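Häufige Fragen zu Räucherwerk und Ritualbedarf

Hilft Salbei wirklich gegen »schlechte Energie«?
Belege dafür kennen wir keine. Er riecht kräftig, danach sollte man lüften. Mehr versprechen wir nicht, auch wenn auf manchen Tütchen anderes steht.

Sind die Steine von Ristić echt?
Der Lieferant sagt ja. Geprüft haben wir bisher 6 Sorten, bei den übrigen steht »ungeprüft« am Preis.

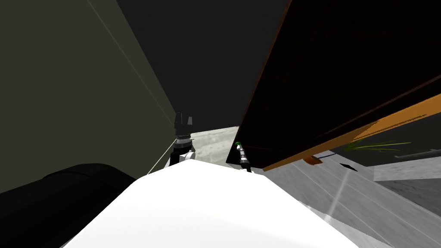 Wie lange brennt ein Räucherkegel?
Laut Packung 40 Minuten. Bei Zugluft ist er deutlich früher aus, also bitte nicht danach planen.

Was taugt das »Mondwasser« von Tatar?
Es ist Wasser. Wir führen es nicht mehr.

Kann ich Angebrochenes zurückgeben?
Nein. Ungeöffnete Ware nimmt die Filiale Flodport zurück, Dristlow nur mit Kassenbon.

Stand: 13.10.2019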